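Shared mailboxes: the great untangling

By the time you read this, the old office@ address will have been split up, and whoever used to answer it (opinions differ) can stand down. It was set up for the Gallham branch nine managers ago as a place for general enquiries, and it had grown to hold 1316 unread messages, a standing invitation to a retirement lunch in July, and a long argument about parking that had carried on without any of its original members.

Carys Meredith spent most of last week going through it. She reports that 1162 of the unread messages were automatic replies, many of them answering other automatic replies. Two of our own accounts had been telling each other they were on annual leave since the spring. Both sound well rested.

From now on there are 3 addresses in its place. Bookings go to bookings@, invoices go to accounts@, and anything else goes to hello@, which Mabli Kemeys will look at every morning and again after lunch. If you send an invoice to hello@ she will forward it once, politely. After that you are on your own.

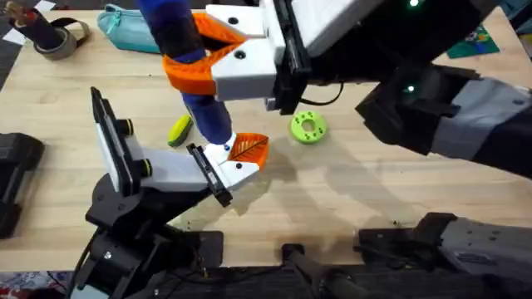

Orange fingers, blue tube, firm grip.

A few things have changed on your side as well. Your old nickname addresses still work as aliases, so post sent to them will land in your normal inbox. You can reply from an alias if you add it under Settings, then Accounts, then "Send mail as". Please check which name is showing before you press send. Alun Cadwaladr wrote to the auditors on Friday as "Quiz Night", and they have been very decent about it.

Filters have not moved across. If you had a rule that sent everything from Head Office straight to a folder called Later, you will need to make it again, and you may want to give the folder a different name this time, as Gudrun Petersen can now see it.

Shared calendars are next. There are 227 of them for a staff who would fit comfortably on one bus. If you own a calendar and still want it, put the word KEEP at the front of its title by the end of the month. Calendars without it will be archived, including "Test", "Test 2", "Test FINAL" and the one named only "Glenys", which Glenys Pritchard says she has never seen before in her life.

People at the Foulkes site should sign out and back in before any of this shows up. On phones you may have to remove the account and add it again, so have your password to hand and a cup of tea nearby. If it asks for a code and the code goes to a phone you no longer own, ring Gudrun on the internal line. Emailing her to say that you can't get into your email has been tried.

Questions about aliases to hello@, please, with the word "alias" in the subject line.

Staff newsletter, Gallham office | Contact: hello@ | © 2024 | Back to top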